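Grerkham Hall – The Soup Counter

The new serving counter at Grerkham Hall opened in October, and the part most visitors ask about is the soup station. Orlando Correa drew up the layout and Vanderleia Damasceno runs the lunch service. Soup is on from 11:30 until the pots are empty, 5 days a week.

The old setup was a pair of electric kettles on a folding table, with the cords taped to the floor. People stood in two lines that met in the doorway. Moving the soup into the counter itself freed up the table for bread and bowls, and the line now runs one way along the wall.

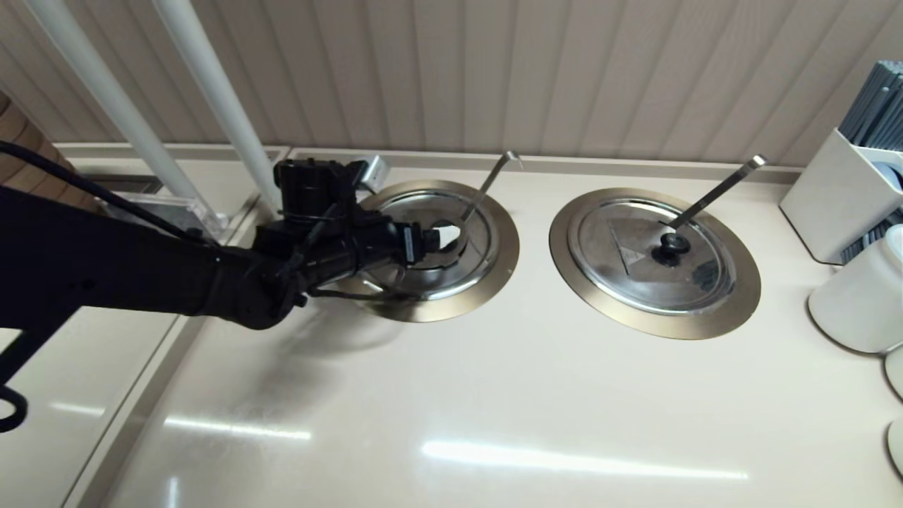

Having two wells side by side means a meat soup and a vegetable soup can go out together. Vanderleia keeps the vegetable one on the right every day so that regulars don't have to ask. Each well has its own ladle, and the ladles stay where they are. Please don't swap them.

The steel lids go back on between servings. Soup left open gets a skin on it within a few minutes, and the counter gets splashed.

The beige top and the ribbed paneling behind it were chosen to match the rest of the dining room. Orlando wanted a darker counter at first – the sample looked fine, but it showed every drip.

Cleaning is done after lunch. The rims are wiped with a soft cloth and warm soapy water, then dried. No scouring pads on the bronze-toned parts.

On a cold day the station serves roughly 109 bowls. The busiest time is just after noon, so come before then if you want a choice of both soups. Lentil runs out first, most weeks.

Groups of 8 or more should let the kitchen know the day before. Ask for Vanderleia or Jamie Ashworth at the front desk.

Page last updated 16 April 2019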